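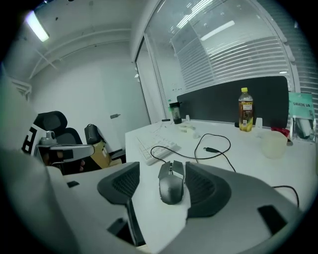

Shared workstations at Skunon are available to all registered members of the Gradier and Vaněk buildings. The answers on this page cover the desk surface, the equipment supplied with it, food and drink, personal belongings, and the condition in which a desk should be left at the end of a booking. Most inquiries received by the Workplace Office concern small items: a bottle of tea left standing against the divider panel, a USB cable lying on the desktop with nothing plugged into it, a roll of tape that belongs to the supply cabinet. Members are asked to read the relevant section before submitting a request.

Last revised: 6 September 2019

BOOKING AND USE

Who may book a shared workstation?
Any member with an active account in Skustitell, the Skunon reservation system. Visitors may use a desk when accompanied by a member, provided that the desk has been booked in the member's name. The member is responsible for the condition of the desk.

How many workstations are there?
There are 200 shared workstations across the two buildings. Desks in Gradier are open to all departments. A number of desks in Vaněk are reserved for project teams and appear in Skustitell as unavailable to other members.

How long may I keep the same desk?
A single booking may run for up to 10 working days. A member who needs the same desk for longer should apply to the Workplace Office before the booking ends. Extensions are granted when no other request is pending for that desk.

What happens if I arrive and the desk is occupied?
Please show the occupant your confirmation in Skustitell. If the matter cannot be settled between you, the front desk on the ground floor will assign one of you another place. Members should not move another person's belongings to make room.

May I eat lunch at a shared desk?
Meals should be taken in the kitchen or in the seating area on each floor. Dry snacks are permitted at the desk. Hot food is not permitted – this applies in both buildings and at all hours.

DRINKS

Which containers are allowed on the desktop?
Bottles with screw caps and tumblers with lids are allowed. Open cups, including disposable plastic cups, are permitted only while the member is seated at the desk. They should be emptied and removed when the member leaves, even for a short meeting.

Where should a drink be placed?
Along the back of the desk, in front of the divider panel, and away from the keyboard. On desks that have an outlet set into the surface, drinks should stand on the opposite side from the outlet.

I have spilled something. What should I do?
Disconnect the keyboard and mouse, turn the keyboard face down on a paper towel, and wipe the desktop with a cloth from the kitchen. Do not use the keyboard again that day. Report the spill through Skustitell under "Equipment" and collect a replacement from the supply cabinet. There is no charge for a first accidental spill.

What about stains on the divider?
The panels are covered in fabric and should not be rubbed or treated with spray cleaner. Blot the area with a dry paper towel and report it. The cleaning contractor treats the panels on site.

Do the cleaning staff throw away unfinished drinks?
Yes. Any drink left on a shared desk after the close of business is discarded, whether or not the container has been opened. Reusable tumblers are taken to the kitchen and placed on the shelf above the sink, where they may be collected for one week.

KEYBOARDS, MICE, AND CABLES

What equipment is supplied?
Each shared workstation is supplied with a keyboard, a wired mouse, and a power connection. Monitors are fitted at some desks only; the desk listing in Skustitell states whether one is present. Laptops, headsets, and adapters are not supplied.

May I use my own mouse or keyboard?
Yes. Gaming-style mice and other personal models are acceptable, provided that no additional software has to be installed on a Skunon computer. Please place the supplied item in the drawer or on the shelf beneath the desk, and return it to the desktop before you leave.

I found a cable on my desk. Does it belong there?
If both ends are connected, please leave it in place. If one end is free, check whether it reaches the supplied keyboard, mouse, or monitor. A cable that does not belong to any of these should be taken to the front desk, where it will be held with other lost property. Please do not put it in the supply cabinet, which is intended for tested items only.

How should cables be arranged during the day?
Mouse and keyboard cables should run toward the back of the desk and should not cross onto the neighboring place. Members may form the extra length into a loose loop on the desktop. Cables should not be knotted, bent sharply at the connector, or wound around the legs of the desk.

May I tape a cable down?
No tape of any kind should be applied to the desktop. The white surface marks easily and adhesive residue is difficult to remove from it. Reusable cable ties are kept in the supply cabinet. Paper tape may be used for labeling boxes and folders.

The mouse is not responding. Whom should I contact?
First disconnect the mouse and try a second USB port. Check that the scroll wheel turns freely and that nothing is caught on the underside. If it still does not respond, exchange it for another one at the supply cabinet and place the faulty one in the gray tray marked "Return." Please add a note stating the desk number.

Are the keyboards cleaned?
Keyboards are wiped as part of the regular evening cleaning. Wipes are also provided on each floor for members who wish to clean a keyboard before use. Please press lightly and avoid letting liquid run between the keys.

PERSONAL BELONGINGS

May I leave items on the desk overnight?
Only if your booking continues on the next working day. In that case, personal items should be gathered at one end of the desk so that the rest of the surface can be wiped. Papers containing confidential information must be locked away regardless of the length of the booking.

What counts as a personal item?
Cups, tumblers, toiletries, medicine, small containers of food, photographs, stationery brought from home, and personal electronics. Staplers, tape, and scissors marked with a Skunon label are shared supplies and should be returned to the cabinet.

Is there storage for my belongings?
Lockers are located on each floor of Gradier and on the ground floor of Vaněk. They are booked through Skustitell in the same way as desks. The deposit for a locker key is 2,000 and is refunded in full when the key is returned.

Who is responsible for lost or damaged items?
Skunon does not accept responsibility for personal items left on shared desks. Items found after a booking has ended are kept at the front desk for 13 days. Perishable goods and opened containers are not kept.

May I attach anything to the divider panel?
Lightweight notes may be attached with the fabric pins provided. Hooks, adhesive strips, and hanging organizers are not permitted. The panels are set at a fixed position along the rear edge of each desk and should not be leaned on or moved.

LEAVING THE DESK

How should the desk be left at the end of a booking?
The following should be completed before you check out in Skustitell:
Remove all cups, bottles, and food containers.
Return staplers, tape, and other supplies to the cabinet.
Place the keyboard parallel to the front edge, with the mouse beside it.
Take any cable that belongs to you, including charging cables.
Wipe the desktop with a cloth or wipe.
Put the chair under the desk.

Is the desk inspected?
The Workplace Office walks through both buildings after the close of business. Desks that need attention are recorded, and the member receives a notice through Skustitell. Three notices within one calendar year may lead to a temporary suspension of booking rights.

I received a notice but the items were not mine. What should I do?
Reply to the notice and state the time at which you left the desk. If another member used the place after you, the notice will be withdrawn. Members who find items on a desk at the start of a booking are advised to report them at that time – the report takes precedence over any later notice.

Will these rules change?
The rules for lockers will be reviewed in November. Any changes will be published on this page and announced in Skustitell before they take effect. The rules on drinks and equipment remain as stated.

How can I contact the Workplace Office?
Requests may be submitted through the "Contact" form in Skustitell or in person at the front desk of the Gradier building. Please include the desk number, which is printed on the label under the front edge of the desktop.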